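Notes from the Bedroom Cell
Last updated: 2019-11-11

I promised Chiến Doãn I'd write up how we look after the humanoid in the bedroom cell here at Plenby, mostly so he can stop answering the same messages from the Costigan folks. So grab a coffee, this one is all cables and wrists!

We start at the back. The tether leaves the robot's back and runs across the floor, and I like a big lazy loop of it out to the side where I can see it. Back in April we kept it short and tidy, and the first time the robot took a proper step sideways it yanked its own connector half out (my fault, I'd zip-tied it). Slack is your friend. Then the head wiring, which gets a gentle tug at every plug, and yes, it does look like a bird's nest up there. Chiến wants to sleeve the whole lot. I keep stalling, because I can swap a loose lead in 2 minutes and I'd hate to have to peel a sleeve off first. 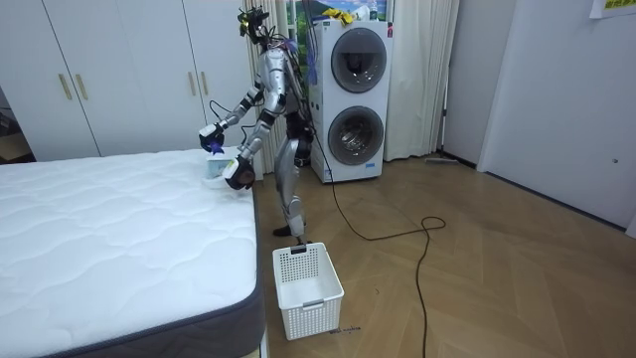 Both grippers down at the mattress, with the slack looped out on the floor.

Reach is the part of setup that eats my morning. The bed is low, so the robot has to lean to get at anything on it, and if the hip offset has drifted the fingertips come in too deep and scrub the quilting. I run the arm out over the edge at the slowest speed, stop it short, and check the gap by eye before I let it try an object. We've logged 232 of these checks so far and 67 needed a nudge to the offset, nearly all of them on mornings after a shoulder recalibration. So now I just do the two jobs together and save myself the walk back to the desk. 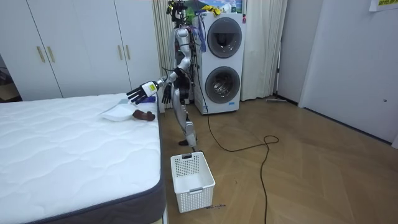

Fingers get their own little routine. I open and close each one by itself, listen for the gritty sound (you'll know it when you hear it), and wipe the pads down. Lint is the big enemy in a room with bedding and a dryer in it! Carleen Hinds over at Gatanska swears by a soft paintbrush for the knuckles, and I've come around to her way of thinking. Spare finger tendons are in the gray drawer, and we're down to 6, so please write it on the sheet if you take one. The next order goes to Zoltthorpe as soon as I get a signature.

Recent items
Costigan visit: parking and badges
A better way to label spare leads
Carleen's paintbrush kit, what's in it
Shoulder recalibration, the short version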